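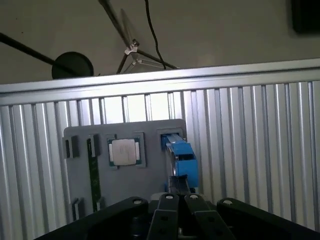

The Second Life of the Office Computer

3 Jul 2022

The town of Udska replaced its office computers last November. The old ones were six years old, ran slowly, and could not take the next version of the software the tax department depends on. There were 267 of them. They went into a storage room behind the permit counter, stacked on their sides, and stayed there through the winter.

Most places that buy computers in bulk have a room like this. The machines usually still work. They are worth too little to sell one at a time and too much to throw away, and the drives hold records that can't leave the building until they have been wiped. So the door gets closed and the question waits for the next budget.

In Udska the answer was Flandum, a repair and resale shop in the old shoe warehouse on Lloyd Street. Flandum takes in up to 2000 desktops a year from schools, clinics and town offices. It charges a small fee for wiping the drives and keeps whatever it can make from the rest.

The work starts with sorting. A desktop is plugged in, and if it starts, it goes on one rack. If it doesn't, it goes on another. Dead machines are not a loss. A bad power supply can sink a computer whose processor and memory are fine, and those two parts are where most of the remaining money is. Memory is easy to test and easy to mail. Processors take more care, and a scratched or dirty contact can send one to the scrap bin.

Cases bring the least. Steel goes by weight to a yard outside town, and the plastic fronts often cost money to get rid of. Fans are kept if they run quietly. Nearly every cable is kept, and the cable shelves take up one whole wall of the warehouse.

Of the Udska machines, a little over half were sold as complete computers with a new solid-state drive. The usual buyer wants something for email, homework and bills, and a six-year-old office desktop handles all of that. The shop gives a 9-month warranty, and the most common complaint in that period is the wireless adapter, which office machines often never had and which the shop adds for a few dollars.

The rest became parts. Some of those stayed in the county, in repairs done at the front counter. Others were sold online in small lots.

The town got a check for $3889 when it was all settled, after the wiping fee. It went into the general fund. The library had asked for 12 of the machines back, refurbished, for its public desks, and those were delivered in the spring.

Fumuro, the next town up the river, has a similar room and has not decided what to do with it. Its computers are older, and the price of memory for machines of that age has been dropping. Flandum has given the town a quote that is good until the end of the summer.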